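The robot that couldn't stop pulling

Have you ever tugged at a stuck drawer, and then felt it fly open all at once? Your arm shoots back, everything inside rattles, and sometimes the whole drawer lands on your toes. Ouch! Robots can have this trouble too, and the story of how one of them got it wrong is a brilliant way to find out how robots feel things.

The robot is called Junora. It was built by a small team at a company named Gradia, and its job is to learn how to tidy bedrooms. One morning in June it was asked to open a bedside drawer, which sounds like the easiest job in the world.
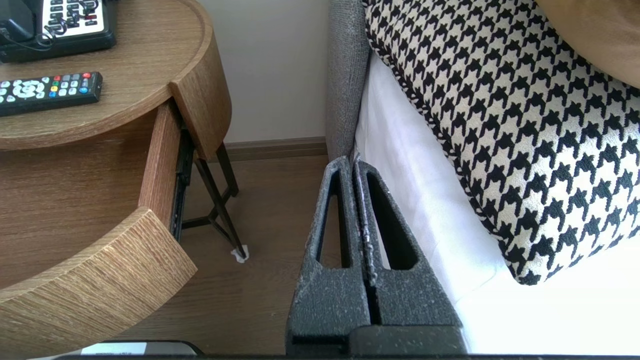 Robots don't have skin, so Junora has to find out about pushing and pulling in another way. Inside its arm are little sensors that measure how hard the motors are working, and they send a new measurement to the robot's computer 50 times every second. If the number goes up, something is pushing back. A bedside drawer is a good test of this. The drawer front on this table is curved, so a robot has to think about where to hold it, and the drawer runs on a black metal slide, the kind that lets a drawer glide out in a straight line. If you pull a bit sideways, a slide like that can jam.

Junora pulled a bit sideways. The drawer jammed, so the robot pulled harder, and then harder still. It should have stopped and had another think! But it kept going until the drawer came free with a bang and the whole table hopped across the floor.

A man called Takeshi Furukawa was standing by with his hand near the big red stop button, and he pressed it straight away. Everything went still. Junora wasn't hurt and neither was Takeshi, but the team wanted to know what had gone wrong.

They looked at the robot's diary. (Robots keep a diary called a log, and it's mostly numbers.) Near the bottom was a line that said "Error 1616". That is the robot's way of saying "I've lost touch with my sensors". A plug inside the wrist had worked itself loose, so the computer kept on reading the last number it had been sent. It was a nice small number, so Junora believed the drawer was hardly pushing back at all. 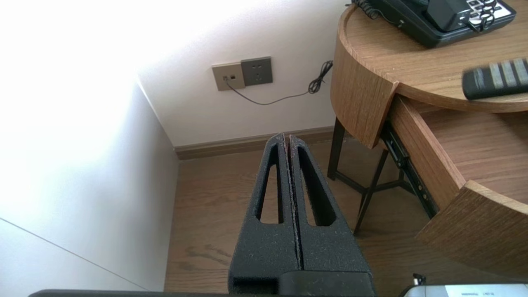
Imagine wearing a blindfold while a friend tells you when to stop walking. If your friend goes quiet, you ought to stop. Junora's computer had a rule for bad news, but it had no rule for silence.

Bastian Weidemann, who writes the robot's safety program, added one. Now the arm freezes if even a few measurements go missing, and a light on its shoulder turns orange. He also gave it a limit on how far it may move in one go when something feels stuck. The plug got a little clip to hold it in place.

Then came the testing. The team made Junora open and shut a drawer 3000 times, and every so often Bastian switched off the sensors on purpose to see what would happen. The arm froze every time. Hooray!

Try it yourself

Ask a grown-up to find you a drawer that slides well. Open it slowly with one finger in the middle of the front. Now try with one finger close to the left side. Does it feel different? Keep your other hand well away from the gap, and stop if the drawer sticks.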